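Laundry Room and Wardrobe Care
Unit 4 – Hangers: sorting, untangling, storing
Instructor: Karla Nava
Handout to go with the Friday session. Bring it with you, we'll write on it.

Welcome back! Last week was folding, and I promised you that hangers would be more fun than they sound. I stand by that. I have taught this unit every August and I still come home and reorganize my own closet afterward.

1. Why start with hangers

In a shared wardrobe room (a theater, a hotel, a school costume store) the hangers get handled more than the clothes do. Our practice store at Vindska has 753 on the books, and 478 of those are the plain molded plastic kind. If they live in a heap, every person who needs one loses half a minute pulling it free. Multiply that by a busy changeover and you can see where the morning goes.

Plastic hangers are my favorite to teach with. They're light, they're cheap, and they have all the little features you need to learn the names of.

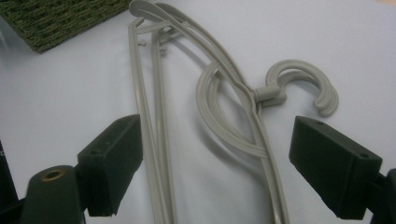
2. Parts of a hanger

Learn these well enough to say them out loud to a partner, who may be at the other end of a rail.

Hook – the open curve that goes over the rail. Molded hooks are often ribbed, so the plastic can be thin and still hold its shape.
Neck – the short piece between hook and body. When a plastic hanger breaks, check here first.
Shoulders – the two long sloping arms. Wider and rounder is kinder to knitwear.
Crossbar – the straight rod along the bottom, for pants or a folded scarf.
Pegs – small nubs that keep straps from sliding off. Wonderful things, and the main reason hangers catch on each other!

Some people in the trade say "trouser bar" for crossbar. Either is fine in your written work, just stick with one.

3. Why they tangle

A hanger is an open hook attached to a closed loop. Put two of them down flat together and the hook of one will find the loop of the other sooner or later. Add pegs and you get a second place to snag. Three things make it worse: tossing them into a deep bin, mixing sizes, and pulling.

Pulling is the big one. Everybody pulls. You tug on a shoulder, the hook at the far end bites down harder, and now you have a knot made of plastic. Please look first and move second.

4. Method for two or more hangers

a. Lay the bundle flat on a clear, light-colored surface. Gray on white is easy to read; gray on a gray blanket will drive you up the wall.
b. Find the hooks. Count hooks and you know how many hangers you have, however messy the rest looks.
c. Choose the hanger that is lying on top at the most crossings. That one goes first.
d. Hold the others still near the crossbar.
e. Lift the top hanger by the neck and tip it until its hook clears the loop it is sitting in.
f. Slide it away along the line of its own crossbar. Sideways movement is what catches the pegs.
g. Put it in the basket before you touch the next one.
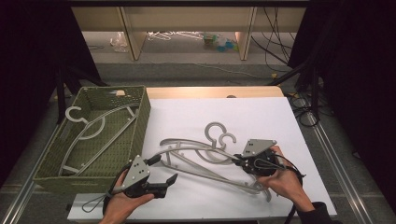
Step g is the one that gets skipped. I have seen very good students free a hanger, set it down an inch from the pile, and have it hooked up again within seconds. Get it off the surface completely.

For the basket I like something open-topped, low, and roomy enough that you can see what's in it. Lay hangers in with all the hooks toward the same end. You can do this diagonally if the basket is on the short side.

5. Bigger bundles

Once you get past three or four, don't try to free singles right away. Split the bundle into two smaller ones and work each as above. Turning the whole thing over is allowed, and often helps a lot – a crossing that looks hopeless from one side can be wide open from the other.
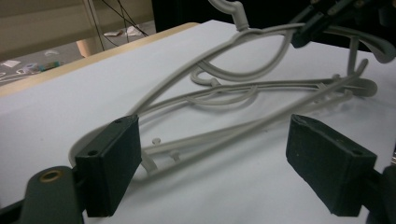

Watch the pegs especially closely in a big bundle. If something refuses to slide and every hook is clear, run your eye along the shoulders until you find the nub that's holding it.

6. Storing them afterward

Short term: basket, hooks at one end.
Long term: on a rail, hooks all facing the back, sorted by size. The Claterent rail at the far end of our room is for adult sizes, and the Dhillon one by the sink is for children's.
Cracked necks or rough spots: Soltum bin, please. One rough edge can ruin a silk lining.

For next time
Untangle a bundle of 5 at home and write down the order you took them out in. Then try it again starting with a different hanger. Bring both lists and we'll compare!

Reading: the handout on rails and spacing, first half only.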